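# 협동로봇 그리퍼가 물건을 놓은 뒤에도 "파지 중"으로 남고, 다음 동작에서 보호정지가 걸립니다

**작성자: 밤샘배선** · 2019년 1월 2일 · 게시판: 로봇/핸들링 · 태그: 그리퍼, 보호정지, 파지판정

안녕하세요. 눈팅만 하다가 처음 글 올립니다.

탁상용 6축 팔에 Steneo 전동 그리퍼(2지, 평행 개폐)를 달아서 주방놀이 장난감 집어 옮기기 작업을 돌리고 있습니다. 제어기는 Aston이고 상위 PC에서 작업 순서를 내려보냅니다. 물건을 집어서 테이블 위 다른 자리로 옮기거나, 접시 위에 올려놓는 단순한 작업입니다.

12월 중순까지는 별문제가 없었습니다. 손가락 패드를 새것으로 바꾼 다음부터 아래와 같은 일이 생깁니다.

1. 물건을 정상적으로 집고 이동합니다.
2. 놓는 위치에서 그리퍼가 열립니다.
3. 손가락은 벌어졌는데 그리퍼 상태값이 "파지 중"에서 바뀌지 않습니다.
4. 제어기는 아직 물건을 들고 있다고 보고, 하중 설정을 그대로 둔 채 다음 위치로 갑니다.
5. 가는 도중이나 다음 물건에 접근할 때 보호정지가 걸립니다.

매번 그러는 것은 아닙니다. 어제 155회를 돌렸는데 그중 66회에서 상태값이 안 바뀌었습니다. 보호정지까지 간 것은 그보다 적습니다. 상태값이 틀려도 다음 동작이 짧으면 그냥 넘어가는 경우가 있습니다.
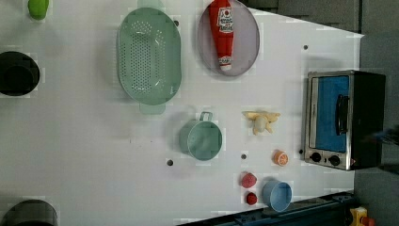
물건 종류에 따라 차이가 있는지도 봤는데 뚜렷하지 않습니다. 케첩병처럼 길쭉한 것에서 조금 더 자주 나오는 느낌은 있지만 횟수를 나눠서 적어두지 않아서 장담은 못 합니다. 생강 모형처럼 모양이 울퉁불퉁한 것에서도 나오고, 손잡이 달린 컵에서도 나옵니다.

걱정되는 것은 보호정지 자체보다 그 직전 상황입니다. 한 번은 로봇이 빈손인데 하중이 있는 것으로 계산해서 정지 해제 후에 팔이 위로 슬쩍 떠올랐습니다. 옆에서 물건을 정리하려고 손을 뻗던 중이라 놀랐습니다. 다치지는 않았고 손가락 쪽과 닿지도 않았습니다. 그 뒤로는 비상정지를 누르고 나서 손을 넣고 있습니다.

지금까지 해본 것입니다.

- 그리퍼 전원 재투입: 몇 번은 괜찮다가 다시 발생
- 통신 케이블 교체: 변화 없음
- 개방 폭을 50 mm로 늘림: 변화 없음
- 파지력 낮춤: 물건이 미끄러져서 원복
- 펌웨어: 건드리지 않았음

손가락 패드는 원래 것이 닳아서 Patwary 실리콘 패드로 바꿨습니다. 원래 패드와 두께 차이가 조금 있는 것 같은데 원래 것을 버려서 비교를 못 합니다. 그리퍼 고장인지 설정 문제인지, 혹시 비슷한 경우 있으셨으면 알려주세요. 수리를 보내면 한동안 작업을 못 하게 되어 보내기 전에 확인할 수 있는 것은 다 해보고 싶습니다.

---

**작성자: 콘덴서하나**

그리퍼 불량 같은데요. 저희도 다른 회사 것 쓰다가 상태 신호가 안 떨어져서 보냈더니 기판을 갈아줬습니다. 보증 남았으면 그냥 보내세요. 패드 때문에 신호가 그렇게 된다는 얘기는 들어본 적 없습니다.

급하면 그리퍼 상태값 무시하고 열기 명령 보낸 다음에 타이머로 2초 기다렸다가 넘어가게 하면 돌아가기는 합니다.

> **밤샘배선:** 답변 감사합니다. 보증은 확인해 보겠습니다. 타이머로 넘기는 방법은 물건이 안 떨어졌을 때도 그냥 지나갈 것 같아서 고민됩니다.

> **콘덴서하나:** 그건 그렇죠. 임시로만 쓰세요.

---

**작성자: Anouk Hermans**

한국어 문장이 조금 어색해도 이해해 주세요. 같은 계열 그리퍼를 Breria 라인에서 쓰면서 비슷한 증상을 겪었습니다. 보내기 전에 영점과 판정 폭부터 보시기를 권합니다.

위의 타이머 방법은 쓰지 마세요. 패드에 물건이 붙어서 안 떨어진 경우에 제어기는 빈손이라고 계산합니다. 지금과 방향만 반대인 같은 문제가 생기고, 이번에는 팔이 아래로 처집니다. 테이블 쪽으로 움직이는 작업이면 이쪽이 더 나쁩니다.

**원인으로 의심되는 것**

저희 그리퍼는 "파지 중" 여부를 두 가지로 판단하게 되어 있었습니다. 하나는 모터 전류이고, 다른 하나는 손가락 위치입니다. 명령한 폭까지 손가락이 도달하지 못하면 사이에 뭔가 있다고 봅니다. 열 때도 마찬가지로, 명령한 개방 폭까지 가야 "파지 중"이 해제됩니다.

패드가 두꺼워졌는데 영점을 다시 잡지 않으면 완전히 닫은 위치가 달라지고, 그리퍼가 알고 있는 폭과 실제 폭이 어긋납니다. 이것만으로는 열림 쪽 오류가 설명되지 않습니다. 저희 경우에는 두꺼운 패드의 바깥쪽 끝이 손가락 고정 나사 쪽으로 밀려 나와서, 활짝 열 때 몸체 커버에 살짝 걸렸습니다. 눈으로는 다 열린 것처럼 보입니다. 그런데 위치값은 목표에 조금 못 미칩니다. 허용 오차 안에 들면 해제되고 밖이면 해제가 안 되니 됐다 안 됐다 합니다.

개방 폭을 늘렸을 때 나아지지 않은 것도 여기에 맞습니다. 늘리면 오히려 더 걸립니다.

**확인 순서**

1. 로봇을 정지시키고 비상정지를 누른 상태에서 그리퍼 전원만 따로 끊습니다.
2. 손가락에서 패드를 뺍니다. 접착식이면 손가락째 분리하는 편이 쉽습니다.
3. 손을 뺀 뒤 그리퍼에만 전원을 넣고, 팔은 움직이지 않는 상태에서 열기와 닫기를 반복합니다. 이때 위치값을 기록하세요.
4. 전원을 다시 끊고 패드를 끼운 다음 같은 것을 반복합니다.
5. 패드가 있을 때만 열림 끝 위치가 모자라면 간섭입니다. 둘 다 모자라면 기구부나 센서 쪽이고, 그때는 수리를 보내는 것이 맞습니다.

간섭이면 패드 끝을 다듬거나 얇은 것으로 바꾸고, 영점을 다시 잡으세요. 그 전에 개방 폭을 원래대로 줄여 보는 것만으로도 차이가 보일 수 있습니다.

**프로그램 쪽**

원인과 별개로 한 가지를 고치셔야 합니다. 놓기 동작 뒤에 상태값이 해제되지 않으면 다음 위치로 가지 말고 그 자리에서 멈추고 알람을 내야 합니다. 하중 설정은 해제가 확인된 뒤에 바꾸세요. 대기 시간을 두는 것은 괜찮지만, 시간이 지났을 때의 동작은 "진행"이 아니라 "정지"여야 합니다.

팔이 떠오른 건은 하중값이 실제와 달라서 그런 것으로 보입니다. 장난감이 가벼운데도 움직임이 보였다면 설정한 하중값이 너무 클 수 있습니다. 가장 무거운 물건을 저울에 달아서 입력값과 비교해 보세요. 보호정지를 해제할 때는 사람이 팔 범위 밖에 있어야 합니다.

> **밤샘배선:** 자세한 답변 감사합니다. 방금 하중값부터 봤는데 예전 작업에서 쓰던 값이 그대로 있었습니다. 장난감 무게하고는 전혀 안 맞습니다. 우선 고쳤습니다. 패드는 분리해서 시험해 보고 다시 쓰겠습니다.

> **밤샘배선:** 결과 올립니다. 패드를 빼면 열림 위치가 매번 목표까지 갑니다. 끼우면 모자랄 때가 있고, 불빛을 비춰 보니 왼쪽 패드 끝이 커버에 닿은 자국이 있습니다. 끝을 조금 잘라내고 영점 다시 잡은 뒤 50회 돌렸는데 상태값이 전부 정상으로 해제됐습니다.

> **Anouk Hermans:** 다행입니다. 자른 면에서 실리콘이 갈라지기 시작할 수 있으니 가끔 봐 주세요. 오른쪽 패드도 같은 길이로 맞추는 것이 좋습니다.

> **밤샘배선:** 오른쪽도 잘랐습니다. 정지 조건은 말씀하신 대로 넣었고, 일부러 열기 명령을 막고 시험하니 그 자리에서 멈추고 알람이 뜹니다.

> **콘덴서하나:** 패드였군요. 저도 하나 배웠습니다.

---

**작성자: 소금쟁이77**

해결된 글인데 검색으로 들어오는 분이 있을 것 같아 덧붙입니다. 저는 증상은 같았는데 원인이 달랐습니다. 패드는 순정이었고, 그리퍼 케이블이 손목 축을 돌 때 당겨져서 통신이 순간적으로 끊겼습니다. 끊긴 동안 제어기가 마지막 상태값을 계속 들고 있어서 "파지 중"으로 보였습니다.

구별하는 방법은 통신 오류 카운터를 보는 것입니다. 손목을 한쪽 끝까지 돌린 자세에서만 오류가 늘면 케이블입니다. 질문하신 분처럼 케이블을 새것으로 바꿔도 고정 위치가 같으면 또 당겨집니다. 저는 고정 클립을 한 칸 뒤로 옮기고 여유를 더 줬습니다.

통신이 끊기면 상태값을 "알 수 없음"으로 처리하는 설정이 제어기에 있는지도 찾아보세요. 제 것은 기본이 꺼짐이었습니다.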